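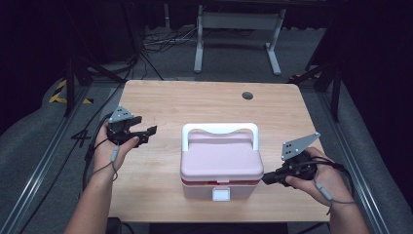
Pink storage box with a carrying handle, on a wooden table.

So I finally made it to the open day at the Tistgate works, where Vedura makes its housewares, after missing it two years running. It's a 7 dollar ticket, you park in the field behind the loading docks, and if you get there before 9 in the morning you can walk right up to the coffee cart. I got there at 9:40. I did not walk right up to the coffee cart.

I should say that I've been a storage box person most of my life. My grandmother kept buttons in one, my mother kept receipts in one, and I've got a closet that I won't be describing on the internet. A plastics factory is my idea of a good Saturday kind of outing, and if it isn't yours you may want to skip down to the part about lunch.

They take you around in groups, and our group got the molding hall first (hooray!). You hear it well before you see it. It's a steady clunk, hiss, pause, clunk, and after ten minutes you stop noticing, and then you step out into the hallway and find you've been shouting at everybody. The guide had a little speaker clipped to her belt, and I'd suggest standing on that side of her if you can manage it. I was on the other side for the first half and missed most of what she said about cooling times.

What I did catch was how the plastic starts out. It comes in as pellets, clear or milky looking, in sacks as tall as my hip, and the color goes in separately as a much smaller scoop of very dark pellets. She let us run our hands through a tub of the pink. In the tub it looks nearly like raspberry jam! Then it gets mixed in with all the plain stuff and comes out the soft color you'd see on a store shelf. I'd always figured they bought pink plastic and melted it, and I asked a question that made this clear, and she was very nice about it.

The molds were my favorite part. They had an old one open on a stand so you could look into both halves, and it's a huge block of steel, polished on the inside like a mirror, all to make the lid of a box you could carry in one hand. That one weighed 3560 pounds according to the tag. A man in our group wanted to know what happens if you drop a wrench in it, and the guide just closed her eyes for a second. New molds come in by truck and get fitted overnight, and there's a whole shelf of binders with the settings for each one, handwritten, with coffee rings on the covers. I liked those binders a lot.

After that we went through trimming and assembly, where handles get snapped on and latches get tested. There's a machine that opens and closes a sample latch over and over, and it had a counter on the side that read 1499 when I walked up. Naturally I stayed to watch it roll over, and so did two kids and somebody's dad, and we all cheered, and by then our group had gone on without us. We caught up at the label printer.

The warehouse was a bit of a letdown, I'll admit. It's a big cold building full of brown cartons, and you have to stay inside the yellow lines. They did let people ride on the scissor lift, but the line for that was long and I'm not great with heights. Bring a sweater for this part. It was November and the dock doors were open the whole time.

Lunch! There's a canteen on the second floor and they open it up to visitors, with a choice of chili or a cheese sandwich. I had the chili, which was thick and a little sweet and came with cornbread that I'm still thinking about. The tables are long, so you end up talking to people. I sat across from a couple who'd driven over from Cirnlow just for the factory shop, with a list, and they told me to get in there before 1 o'clock or the seconds would be picked over. Best advice of the day.

The shop is one room by the front gate and it's chaos in the nicest way. Seconds are things with a flow mark or a color that's slightly off, and I couldn't find what was wrong with half of them. There were bread bins, tubs, those stacking drawers, and a whole wall of lids with no bottoms (a dollar each, and people were buying them, I don't know what for). I came away with two tall canisters and a box with dividers that I told myself was for thread. The first 100 people through the door get a free scoop, and I was nowhere near the first 100, but the lady at the register dug one out from under the counter for me anyway. It's orange. I use it for the birdseed.

Upstairs from the shop is the old stuff, and I almost missed it because the sign is tiny. Vedura took over the Yammine company at some point, and they've kept a display of Yammine lunch boxes and picnic sets going way back, in glass cases, with the original price stickers still on some of them. My mother had the green picnic set. We lost the last cup on a beach when I was a kid and I hadn't thought of it since, and then there it was with all six cups, and I stood there for a good while.

A few practical bits if you're thinking of going. Wear closed shoes, they really will turn you away in sandals. Strollers are fine everywhere except the molding hall. The restrooms by the gate have a line all day but the ones next to the canteen don't. You can take photos in the shop and the display upstairs, but not in molding or assembly. The shuttle from Tistgate station runs every half hour until 4, and the last one fills up fast, so take the one before it if you've been shopping.

I'm going again next year, and I'm bringing a bigger bag and getting there for the early coffee.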